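Hi, and welcome to the folder! I'm Zahira Pasaribu and I keep the match programs and newsletters for Takstead, the football club I've followed since I was small enough to sit on the wall behind the goal. This file tells you what's in here, how I typed it up, and where I cut corners.

## What you get

- `issues/` has one plain text file per newsletter, named by season and issue number
- `programs/` is the same idea for home match programs
- `players.csv` lists every name that turns up in a lineup, with the spellings I settled on
- `notes.md` is where I grumble about bad photocopies

There are 20 newsletters and 13 programs so far. The newsletters are the good stuff, in my opinion. You get the walking football sessions, the school visits, the raffle for the new floodlight bulbs, all the things that never made it into the local paper. The programs are mostly lineups and ads (the Fleury bakery took the back page every single time, and I've typed those up too, because I like them).

## How I typed things up

I scanned each page, ran it through text recognition, and then read the whole thing against the paper copy. Old newsletter columns are a pain! The software kept reading straight across two columns, so you'd get half a report on the under-elevens glued to half a notice about parking. I fixed every one of those I found. If you spot a sentence that starts in the clubhouse and ends at an away game, please tell me. 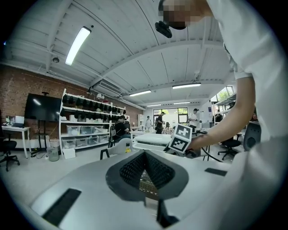 Spelling is as printed, apart from player names. One poor midfielder had 3 different surnames in a single season, so in `players.csv` he has one surname and the others sit in the `also_printed_as` column. I went with whatever his own farewell interview used.

Scores are as printed too, even when I'm pretty sure they're wrong. The cup game at Gernell is down as a draw in the newsletter and a home win in the next program. I've left both alone and put a line in the notes.

## Things missing

- The December newsletter from the season we moved to the Fanitz Road ground. I've never seen a copy, so if there's one in your attic, get in touch
- Photo captions where the print was too faint to read (marked `[faint]`)
- Home addresses and phone numbers, which the old issues printed very freely. I took them all out

## Using it

Use the text for whatever you like: a club history, a quiz night, a school project. Please say where you got it, and please don't sell it. Ads and cartoons belong to whoever made them, so ask first if you want to reprint one.

Corrections are very welcome. Open an issue with the file name and the line, and tell me what your paper copy says. I usually get to them in the evening, slower when there's a home game.

Last big tidy-up: 2020-02-02. I renamed the program files then, so older links to `programs/` will be broken.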